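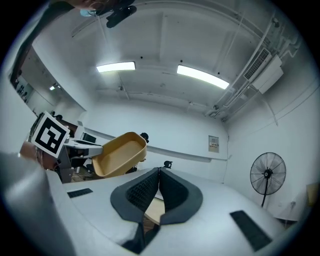
Figure 1. Two hand-held grippers, with light wooden floor showing below.

Wooden Floors and Footstep Noise in Shared Houses in Stiltport
Student project report, February 14, 2021

Anyone who has lived on the ground floor of an old house will know the sound of an upstairs neighbor crossing the room in shoes at midnight, and it was that sound, more than any lecture, that got our group started. Three of the four of us were renting in the Flindside part of town when we chose the topic, and we had all wondered whether the noise came from the boards, the people, or just our own bad moods.

Background
Most of the houses in Flindside were built for mill families and divided into apartments much later. The floors are softwood boards nailed straight to the joists, often with nothing underneath but the plaster ceiling of the room below. A footstep on a floor like that travels down with very little in its way. Carpet used to hide the problem. When bare boards came back into fashion, a lot of landlords pulled the carpet up and sanded what they found, and the houses (lovely as they look now!) got louder.

What we did
We put together a short questionnaire in June and left it at 1,000 addresses, along with a stamped envelope, which used up nearly all of our budget. We got 849 back, far more than we had dared to hope for, and we think people were simply glad to be asked. We also kept noise diaries in our own apartments and tried 2 kinds of underlay beneath a borrowed rug, a felt one and a rubber one sold under the name Gomeo.

What we found
The complaint that came up most often was chairs being dragged, with footsteps close behind and music a good way down the list. People who knew their upstairs neighbors by name tended to describe the same sounds more kindly, and we would love to see somebody look into that properly. In our diaries, the felt underlay took the edge off footsteps but did little for chairs. The rubber one was better with both, although it smelled quite strongly for the first week and one of us moved it out to the hallway.

Limits
Our diaries were written by tired students, so please read them with some patience. We also left out Sutherland Street entirely, as the road was closed while we were delivering. If we did this again we would borrow a proper sound meter and start earlier in the year, before everyone has their windows open.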